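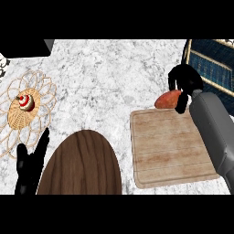
Sim eval vs. real eval: does the ranking hold up?

Posted in: Manipulation / Evaluation

lukian_d
Lukian Dovhaniuk here, from the Panasiuk group. We finished comparing simulated and real rankings for our two-arm policies. The render is from the kitchen counter task, with the sweet potato and the cutting board. We trained 13 checkpoints, ran each one for 2,000 episodes in sim, then did 179 real trials in total on the Meltthorpe setup. The top 2 checkpoints in sim were also the top 2 on hardware. Absolute success rates were much higher in sim.

gekville_ops
How were the real trials split? 179 over 13 checkpoints is thin. I wouldn't trust the middle of that ranking.

lukian_d
Unevenly. The top and bottom checkpoints got more. I agree about the middle – the order there is mostly noise and the draft says so.

stalleck77
Do you vary the countertop? That marble has a lot of gray veining. We had a policy at Stalleck that fell apart as soon as the surface pattern changed, and our sim scores never showed it.

lukian_d
Surface and clutter are both randomized. The cupcake and the woven placemat are distractors. Lighting is fixed for now.

gekville_ops
Then I disagree with calling it a predictor of real performance. Fixed lighting takes out the main thing that breaks us in the afternoon.

m_orrin
I think that's too harsh. If it tells me which checkpoints to drop before I book robot time, I'll use it. Is the friction on the sweet potato tuned or default?

lukian_d
Default. We tried tuning it in July and the ranking didn't move, so we left it. Lighting runs are queued, and I'll post the per-checkpoint table with them.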